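Ticket: lid won't seal / bottle leaks in bag
Product: Cluvis insulated bottle, cream
Opened by: Huệ Vũ
Assigned: Eugénie Guillot
Status: open, waiting on part

2022-09-27
Customer says bottle leaks when it's on its side. Lid spins on fine, feels tight, still drips. 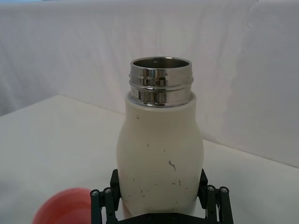
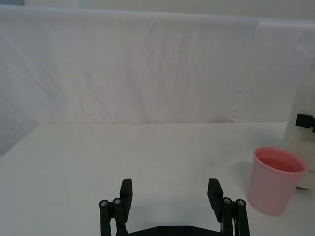 Leak is at the lid end going by what Huệ wrote, so started with the usual. Asked her to pull the silicone ring out of the lid, wash it, check for nicks, put it back flat side down. Threads next – they're on the outside of the steel neck on this one, two ridges up near the mouth, so the older Daza lid with the plug style stopper is no good as a swap. Dont send one. Specks and the squiggly scratch on the body are cosmetic, not covered and not the cause.

Huệ back at lunch. Ring had a flat spot on one side. She'd been putting the lid through the dishwasher, top rack, most nights. Told her hand wash only for the ring, the bottle too while she's at it.

Test 1: old ring flipped over, filled to the neck, on its side in the sink for 30 minutes. Wet patch on the paper towel. Fail.

Test 2: same but lid done up a quarter turn past snug. Less water, still leaking. Told her not to crank it any harder than that, the ring bunches up and you're worse off.

Test 3: cold water only, in case it's pressure from hot tea. Still drips. So not pressure.

Test 4: borrowed ring off her partner's Ikon bottle. Wrong diameter, fell straight out. Expected that but she wanted to try.

Ring is the problem, pretty sure. Replacement is in the 12 pack from Rirnport, the single is out of stock till October. Eugénie to see if we can split a pack and post one out, no charge, she's 13 months in but I'm not arguing over a ring.

Huệ also asked about the tea smell. Bicarb, a heaped teaspoon in warm water, leave it overnight with the lid OFF, rinse twice. No bleach on the steel.

To do
– confirm postal adress
– send ring, plus the care card
– ask her to rerun test 1 with new ring, paper towel under, same 30 min
– if it still leaks after that, want a close up of the rim from straight above, checking for a dent. Then it's a new lid

Leaving open.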